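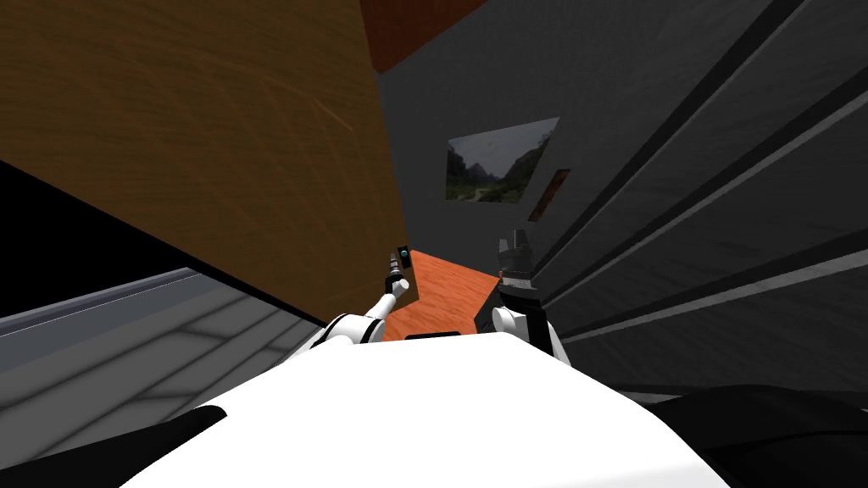 Two white arms, left gripper pointing up in front of the wood.

4 Nov 2006

The vise is done. I say done the way people say a divorce is done, meaning there is still paperwork and something is leaking.

For those who skipped the March post, I bought a Henier bench vise at a barn sale outside Iken. It was the color of a shipwreck. The man wanted 20 dollars, I offered 15, and he took it so fast that I should have looked underneath. Underneath was more rust, and a wasp.

My first plan was a wire brush and character. After one evening the vise looked the same and I had a blister. The second plan was Prakine, a rust remover that comes in a purple jug and smells like a swimming pool's uncle. It did a fine job on the handle. It also did a fine job on the garage floor, where there is now a clean patch shaped like Ohio.

So I went to electrolysis. You need a plastic tub, washing soda, some scrap steel, a battery charger and a spouse with other plans for the weekend. Clip the negative lead to the thing you want to keep and the positive to the thing you don't. I wrote this on masking tape and stuck it to the charger, then checked it four times, then once more in my slippers at 11 at night. Do it outside or with the door wide open, and don't use stainless for the scrap, as the stuff that comes out of it is nasty.

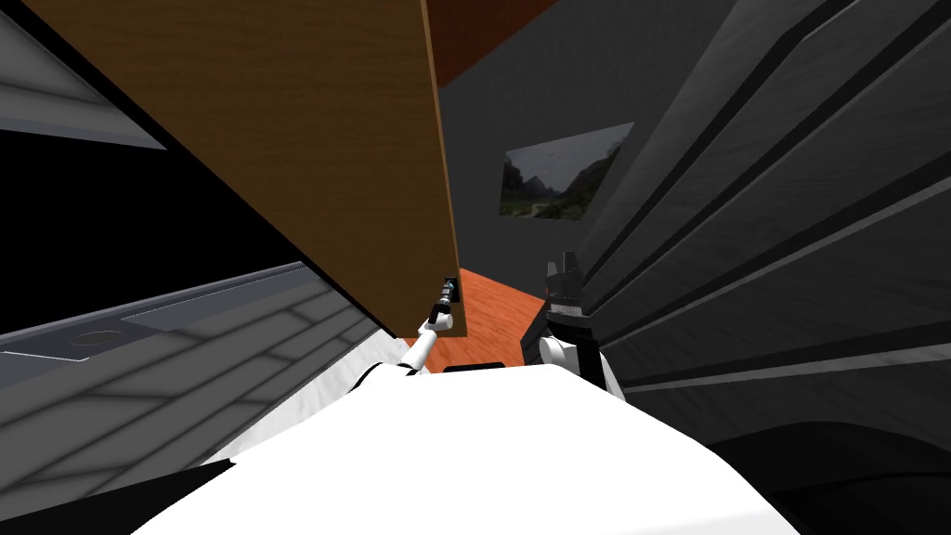 Gripper tip at the right-hand edge of the tall brown panel.

By morning the tub looked like bad gravy. I hauled the jaws out, scrubbed them with an old dish brush and found gray iron, plus a casting number, 545, that I had taken for a dent. I was happier about that number than I was about my last raise.

Then came the part where I got ambitious. The flat on top of the vise, the bit that pretends to be an anvil, did not need to be polished. I polished it. I started at 136 grit, which I had never seen before and bought because the store in Su was out of everything else, and went up to 800.
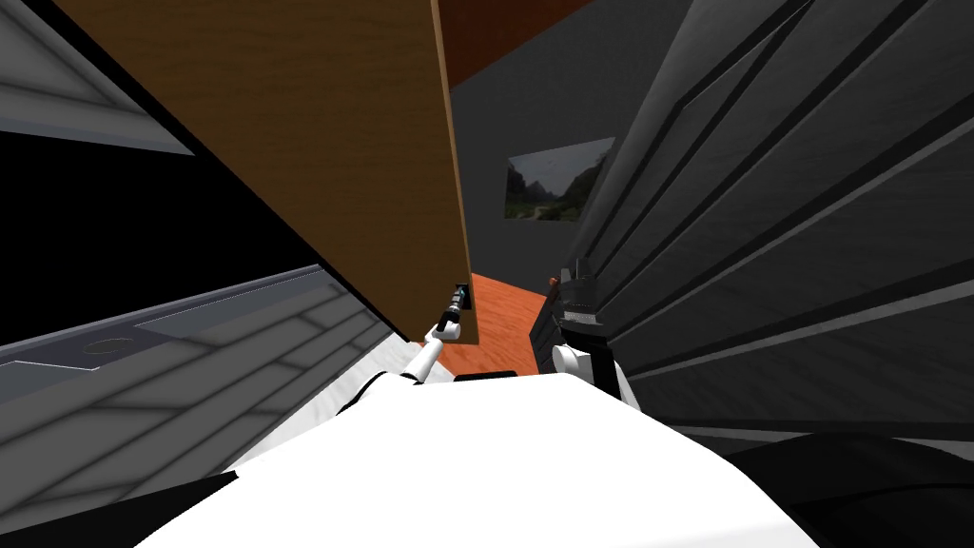 By the end I could see my own face in it, tired and slightly convex. Bare iron being what it is, the shine lasted until the first humid night. I sanded it again, put on paste wax, and have promised to stop touching it.

What's left is the screw, which still squeals on the way in, and 2 bolts that I set aside somewhere safe. I have looked in all the safe places. If anyone has a source for square-head bolts that fit an old Henier, leave a comment. I'd like to clamp something before Christmas.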